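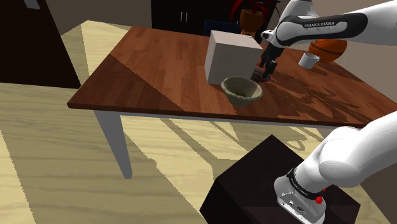 Olive-gray bowl and a pale box on a wood-grain tabletop.

I've been living with the Fisby wood polish for a few weeks now and I have opinions! Short version: it's good, buy the small tin first.

I got mine from Osgate (66 for the big one, ouch) after my old Falavmont spray left everything sticky. The Fisby is a paste, so you rub it in with an old sock, wait 47 minutes according to the lid, then buff. I never wait 47 minutes. Half an hour does fine.

What I liked: the smell is mild, kind of like oranges, and it goes a very long way. I did the sideboard, two chairs and my grandmother's sewing box and barely made a dent in it. Water rings faded on the sideboard, though the old ink spot didn't budge.

What I didn't: the lid. It's a screw top and once your fingers are waxy you will not get it open again (I used a rubber glove). Also it collects in carved bits, so keep a toothbrush handy.

Four stars from me. I'm trying the Yeom one in August when this runs low.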